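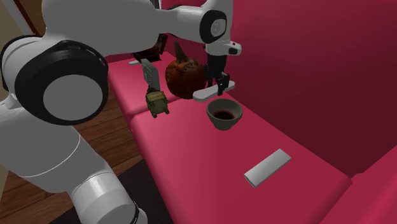

A sofa in bright pink.

20 April 2022

We have been without a sofa since the old one went to the tip, and I have spent more evenings than I would like reading about cushions. I'm putting down what I've learned so far, partly so I don't have to look it all up again.

The old one was a Husex three-seater that came with us from the flat. The webbing went first on the left-hand side, where I sit, and then the frame cracked under the arm. I had a go at it with a length of timber and some glue, which held for 3 months. After that we put a folded blanket under the cushion and avoided that end.

My first thought was to have something reupholstered. Consuelo Puma has a workshop two streets over and let me come and ask questions while she was stripping an armchair. Her view was that it only makes sense if the frame is worth keeping. She told me to lift one front corner of any sofa I was looking at. If the other front leg stays on the floor for a long time while the first one goes up, the frame is twisting. I have now done this in every furniture shop in town and had some odd looks.

She also said to unzip a seat cushion and look at the foam. Ours was one solid block that had gone to crumbs at the front edge. Feather is nicer to sit on but has to be plumped every day, and I know myself well enough to rule that out. Foam with a fibre wrap seems to be the usual middle way.

Then there is the size. Our front door is fine but the turn at the bottom of the stairs is 94 cm at its tightest, so anything with fixed arms and a high back is a worry. The Fimetti we both liked would have gone in only with the door off its hinges and the banister unscrewed. Zernley make one where the arms bolt on afterwards, and that is now top of the list, though the seat is lower than I'd want and my mother will struggle to get up from it.

Colour is the part we can't agree on. I would have grey or a dull green and not think about it again. The other half of the household wants a proper colour, and has been saying so since before we moved in. I did bring home fabric samples, six of them, and pinned them to the wall by the window. The mustard looked good in the morning and brown by teatime. The pink surprised me and stayed the same all day. The green I had picked looked like an old school jumper.

Delivery is the other thing. Most places are quoting June now, even for the plain colours, and one wouldn't give a date at all. In the meantime we have two garden chairs and a beanbag in the front room — the beanbag is mine on weeknights.

I still need to measure the landing again, and ring Zernley about the seat height.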